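Haltine review: an orchard game that ate our whole Sunday

I had Haltine on the shelf for most of the winter and kept picking shorter games over it, because the box is heavy and the rulebook has a fold-out. More fool me. We finally opened it on a Sunday after lunch, meaning to play once, and we were still setting up "just one more" when somebody noticed it was dark outside!

Haltine is a worker placement game with a bit of card drafting, published by Brundero, the same people who made Clovosmont a few years back. If you played Clovosmont you'll recognize the round track and the chunky wooden markers straight away. If you didn't, don't worry about it, they share a look and not much else.

What you're doing

Everyone runs a small orchard on the slopes above the town of Haltine. You start with two pickers and a strip of poor ground, and over six rounds you plant trees, hire help, press cider and try to get your crates down to the market before the price drops. The market is the heart of it. Each type of fruit has its own price row, and every crate sold pushes that row down a step, so you spend the whole game watching what the others are loading (and pretending you aren't).

Planting is slow. A young tree gives you nothing the round it goes in and only a little the round after. By round four, though, a well-placed row is throwing fruit at you faster than you can carry it, and then the trouble is storage. I lost half a harvest in my first game with a cellar the size of a shoebox and cheerfully did it again in my second.

The cellar board

This is my favorite part. Your cellar is a little grid, and fruit goes in as odd-shaped tiles that you can't move once they're down. Apples are friendly shapes. Pears are awful. Quince is worth a fortune and fits nowhere. Anything still in the cellar at the end of a round slides one column toward the door, and whatever falls off the end goes to the pigs for a single point, so you're packing for where things will be next round as much as for where they are now.
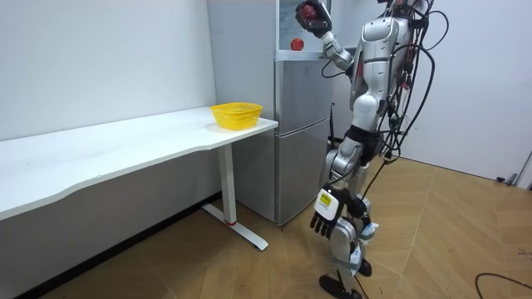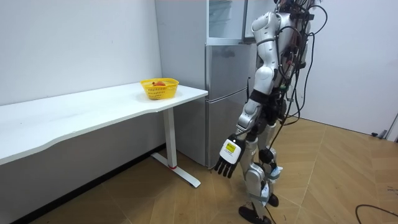
Components

Lovely stuff, mostly. The fruit tiles are thick and punch cleanly, the picker pieces have tiny ladders on their backs, and the player boards are double layered so nothing slides when an elbow goes across the table. There are 100 cards in the main deck and I haven't found two with the same painting yet, though I'll admit I stopped looking properly after a while and got on with the game.

Two small gripes. The pear and quince colors are close enough that we mixed them up under a yellow lamp, and the insert only works if you put everything back in exactly the order it came out. I gave up and used bags.

Playing with the Jireš cards

Tucked under the insert is a thin mini-expansion called Jireš, which adds a traveling buyer who moves around the market and will pay over the odds for one kind of fruit at a time. The rulebook says to leave it out of your first game. I'd say put it in from the second and never take it out again. Without it the last two rounds can get a little predictable, with everybody dumping crates and doing sums. With it there's a proper scramble, and we had people blocking the road with empty carts purely to be a nuisance.

How it plays at different counts

With two it's tight and rather mean, and the market barely recovers between rounds. Three is good. Four is the one I'd pick, noisy and full of groaning, and it took us about 2 hours once everyone knew the icons. The solo mode uses a deck to work a rival orchard, and I've only tried it once, so I won't say much except that I lost.

Who will like it

Anybody who enjoys fitting things into spaces and doesn't mind a neighbor undercutting them on plums. There is a fair amount to explain up front and the icons on the cider press cards took us a full game to learn, so I wouldn't bring it out for people who've just arrived and want something quick before dinner.

I'm off to sleeve the cards, and then I want another go at that quince strategy.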